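Sorting Out the Skyrme Street Shop, September

214 shares 14 comments

Ok so this is the big one. Three weeks of clearing, scrubbing, sorting and re-hanging in the clothes swap shop and I said I would put it all up in one place, so, one place. Captions written fast, on a lunch break, with a sandwich. Sorry for typos.

For anyone new: Tinholm Swap is the clothes exchange on Skyrme Street. Bring things in, take things out, no money. We got the back half of the building in the summer, which doubled the floor and also tripled the mess. Everything had to come off the rails, get looked at, and go back somewhere that made sense. Kirsten Vachon drew the plan. The rest of us carried stuff.

Click any of them for the larger size.

THE HANGERS

The part people ask me about, weirdly. We had 2367 of them. I know because Huw Rees wanted a real number before we ordered any more and he sat there for two evenings with a clicker. Wire ones, wood ones, padded ones from somebody's aunt, the tiny ones for baby clothes, the clippy ones for skirts that pinch your fingers. All in trash bags. All hooked together. You pull one and get nine.

Rule we ended up with: wire goes to the dry cleaner on the corner, who wants them back. Anything cracked goes. Anything with a hook that spins loose goes. Plastic stays if it's slim and in one piece.
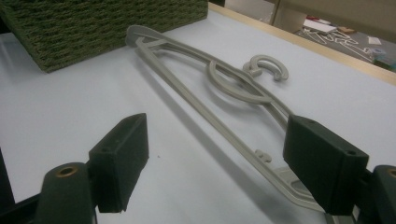 The pegs matter more than you would think. Strappy tops and sundresses slide off a plain hanger the second someone brushes past the rail, and then they live on the floor until closing. So we split the plastic ones again, pegs and no pegs, and the peg ones went straight to the summer dress rail. Soledad Cuautle's idea. Floor has been clear ever since, or mostly.

Kept 1000 in the end, for now. Huw says that's still too many. Huw can come and hang coats in December and then tell me.

Slim ones also fit more to a rail, obviously. The wooden ones look nice but you lose a third of the space. We kept a box of them for suits and heavy coats and that's it, please don't bring us more wooden ones.

Detangling tips, since three people messaged: lay them flat, all the hooks the same way, work from the top of the pile. Don't shake the bag. I shook the bag. Stack them by tens with a strip of old T-shirt round the necks. Rubber bands go brittle and snap all over the place.

THE RAILS

Old rails were from a shop that closed, and two of them leaned. Meirion Jarman took those apart on the sidewalk in the rain and got one good one out of the pair. The other bits are in the shed if anybody wants wheels.

New rails are the Irano ones, secondhand, heavier than they look. Took four of us to get each one up the step. They run down both long walls now with a double row in the middle. You can get a stroller through. We tested with an actual stroller and an actual cross toddler in it.

Order from the door going back: coats, pants, shirts, dresses, kids. Shoes on the low shelves under the window. Sizes run small to large, left to right, and there's a card every time the size changes. Please put things back by the card. Please.

THE SORTING TABLE

Everything that comes in goes across this table first, so it needed to be somewhere with light. Used to be by the boiler. Now it's by the back window and you can finally tell navy from black.

Three piles: hang, mend, rag. Hang gets a hanger right there and then and goes to the rail, no "later" pile. The later pile was how we got here. Mend goes in the tub for Soledad's sewing night. Rag goes to the animal shelter for bedding, they take nearly anything soft, no zippers.

Check pockets. So far: a lot of tissues, a house key (still have it, describe it to me and it's yours), a bus ticket older than me, one very flat caramel.

THE MENDING CORNER

Small but I love it. One lamp, two chairs, a jar of buttons that weighs as much as a cat. Ffion Ifans brought her mother's machine and it runs beautfully apart from the noise. Hems, buttons, zippers, small holes. No curtains, we can't fit curtains.

The patches with the yellow stitching are from the Mumunari workshop. They left us the leftovers and people keep asking to buy them. Not for sale, take one.

THE FITTING ROOM

Was a closet. Now a closet with a curtain and a mirror and a hook that holds. Hangers come back OUT with you and go on the end of the nearest rail, hook facing the wall. If they get left in there they tangle, see first half of this page.

STILL TO DO

Paint the back wall. Second lamp. Find out what the noise in the radiator is. More peg hangers, light ones, any color, if you've got a bag of them going spare drop them in after 4 pm, side door.

More pictures when Ffion sends me the rest. Thank you to everybody who lifted anything.

14 comments

Share 214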